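Movier カップ落下の件 写真ページ

2021年10月22日、Virkachの作業室。片付け実験(Movier)でカップを落とした件のまとめ。急いで書いてるので文章は雑です。正式な報告書はWidadさんが別に出します。こっちは現場の人向け、写真とメモだけ。

先に結論だけ。非常停止を解除したあと、グリッパーの把持力が元に戻らないことがある。表示は「把持中」のまま。見た目は普通につかんでる。で、腕が動くと滑る。けが人なし。カップの取っ手が欠けた。破片は床まで飛んだ。

経緯。午前中の動作は問題なし。カップの取っ手をつかむ、持ち上げる、隣に置く、の繰り返し。昼過ぎ、Tamerさんが台のそばのケーブルを直そうとして非常停止を押した。正しい手順。そのとき手先はカップを持ったまま。ケーブルを直して、全員離れて、解除、再開。画面に警告なし。腕が持ち上げに入って、高いところで横に振ったときに、するっと抜けた。

音がすごかった。隣の部屋からも人が来た。Tamerさんはもう柵の外にいたので無事。解除してすぐ手を伸ばすような作業の仕方だったら危なかったと思う。

ログを見た。把持力の指令値は25Nのまま変わらず。ところが実測のほうは、解除の直後から13Nまで落ちてる。そこから戻ってない。制御側(Šimkusのコントローラー)は指令値だけ見て「把持中」を出していた。実測は記録してるだけで、判定に使ってない。ここが一番まずい。

グリッパーはBudeoの平行リンク型。電源が切れてもすぐには開かない作りなので、停止中に物が落ちることはまずない。みんなそれで安心していた。自分も。停止中は落ちない、再開したあとに落ちる。

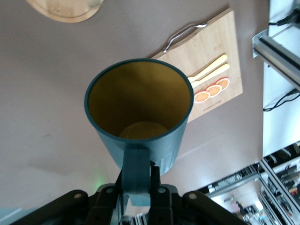 再現試験の話。同じ取っ手の形で、つかむ→非常停止→解除→持ち上げ、を何度もやった。停止時間が短いと再現しない。停止が700ミリ秒より長いとモーター側の保持が一回切れて、再開時に弱い力のまま固定される。短く押してすぐ戻す点検だと絶対に見つからない。毎朝の点検がまさにその押しかただった。

あと、取っ手は条件が悪い。つかむ面が狭い。カップの胴をつかんでいるときは、力が落ちてもたまたま滑らずに済んでいた可能性あり。過去のログを掘ったら、再開後に実測が低いままの記録が他にもあった。落ちてないから誰も気にしてなかった。すみません、自分も見てたはずのログです。

Widadさんの意見は「再開時に必ず一度置いて、つかみ直すべき」。Tamerさんは「つかみ直しの動作自体が危ない場合もある、まず止まったままにして人に確認させるべき」。どっちも分かる。話し合って、当面はTamerさん案でいくことに。置く場所が確保できてる作業だけ、あとからWidadさん案に切り替える。

とりあえずの対策。今日から。

・物を持った状態で非常停止したら、そのまま再開しない。手先を台の上まで低速で下げて、物を置いてから再開。
・下げるときも弱い力のままの可能性があるので、真下と横に手を入れない。
・「把持中」の表示は信用しない。実測の欄を見ること。
・朝の点検は、非常停止をしっかり長めに押す。物を持たせて押す。空の手先だけで終わらせない。
・陶器、ガラスは再開試験に使わない。試験は割れないもので。

制御側の修正。実測が指令値より低い状態が続いたら、腕を止めて警告を出す。しきい値はまだ仮。厳しくしすぎると、柔らかい物をつかむたびに止まって仕事にならない。Budeoには問い合わせ済みで返事待ち。Šimkusの設定ファイルはWidadさんが触るので、他の人は触らないでくださ。前にこれで上書き事故があったので本当にお願いします。

速度も下げた。横に振る動きの上限を、修正が入るまで半分に。遅いという苦情は自分まで。作業台の周りの床も掃除したけど、細かい破片が残ってるかもしれない。棚の下は特に。サンダル禁止。前から禁止だけど。

修正版ができたら、およそ2,000回の連続試験をかける予定。途中にわざと非常停止をはさむ。取っ手をつかむ条件を多めにする。全部通ったら速度を元に戻す。12月までには終わらせたい。終わらなかったら年明け。

質問が来てた分。

「停止ボタンを押さないほうが安全なのか」→ 違います。危ないと思ったらすぐ押してください。気をつけるのは解除したあと。カップは割れてもいいです。

「他の台も同じか」→ 同じグリッパーと同じ設定を使ってる台は同じと考えてください。確認が終わった台には制御盤に紙を貼ります。紙がない台は未確認。

「ログはどこ」→ 共有の Movier フォルダ、落下の日付のところ。波形は実測と指令を重ねて表示しないと分かりにくい。単独で見ると両方とも正常にに見えます。

Tamerさんのケーブルの件は別。固定具がゆるんで腕の動きに引っ張られてただけで、把持力の低下とは無関係と判断。一応、固定具は全部締め直した。締め付けの記録は紙のほうに書いてある。

追記:朝の点検表、古い版がまだ壁に残ってました。はがしました。手元に印刷したのがある人は捨ててください。新しい版は共有フォルダに入れてあります。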